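Kitchen Things, Zatuvcombe

These are notes from clearing and restocking the shared kitchen at Zatuvcombe. We went through the cupboards in December, kept what still gets used and gave away the rest. The gallery is in the order the shelves were done, starting with the cooking things, and Lurdes Guerreiro is still adding to it.

How the list was made

Agnes Amundsen put everything on the long table and asked each household what they cook. Anything that had not been asked for in 2 years went in the box by the door. The box filled up by 11 in the morning and we started a second one.

Most of what left was bakeware with the coating gone, lids that fit nothing, and a fondue set with one fork. Reijo Leinonen took the fondue set.

What stayed had to pass three questions. Does it sit flat on the burner? Can it be washed in the small sink? Will the lid come off without a fight? The third one ruled out more than we thought it would -- a lot of older lids had lost the knob, and people had been lifting them with a fork or a folded towel.

We spent 105 on replacements, all of it second-hand except the dish brushes. Magdolna Rácz has the receipts.

The gallery

1. Stock pot and rack

The pot is stainless steel with a domed lid and black handles. It is for soup, potatoes and corn. Please dry it before it goes back, as the polish shows every water spot. The wire rack lives in the dark gray tray and the two should be put away together.
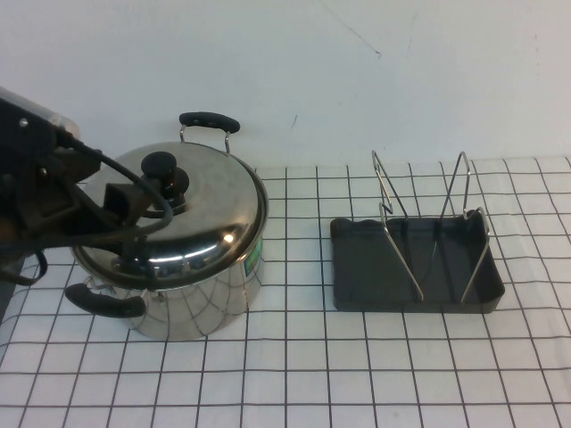 Large pots go on the bottom shelf with their lids on. We tried keeping the lids in a separate drawer and they were mixed up within a week. Trays go upright in the slot next to the oven, except the one with the rack, which lies flat on top of the pots.

If you borrow something overnight, write it on the sheet inside the cupboard door. Till Wunderlich checks the sheet at the end of the month. Knives and boards will be added here when that drawer is finished.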